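Two debuts and a very cold bookshop

Went along to Cuevas Books on Wednesday night to hear Xóchitl Lozano talk about her first novel, Nurgate, and I'm still thinking about it. I'd only read the first 50 pages beforehand (sorry Xóchitl), so I spent half the evening with my fingers near my ears in case someone gave away the brother.

She was in conversation with Yareli Solís, whose short stories I've loved for years, and the two of them got on like old neighbours. The heater had died, so we all kept our coats on. Lozano read the flood chapter standing up, quite fast, and then laughed and said she'd cut 113 pages from the draft and that was one of the bits her editor wanted gone. I'm so glad it stayed!

The best question came from a bloke up the back who asked why the town is never given a colour. No red dirt, no green hills, nothing. She said she grew up moving house every year or so and what she remembers is floors and doorways, so that's what she wrote. Solís said her own characters never seem to own any furniture at all — she'd only noticed when a reader wrote in to complain.

I bought my copy, queued for ages and got it signed with my name spelt wrong. It's staying that way. I finished it over the weekend, mostly at the kitchen bench with toast, and the last 73 pages went in one sitting.
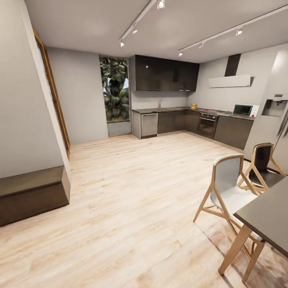

What I'm reading next

Solís has a novel coming in November called Bulico, her first after all those stories. Until then I've got a pile of library books due back, 6 of them, and I've opened one. If you've read Nurgate, come and tell me what you made of the brother, but put a spoiler warning on it for the others.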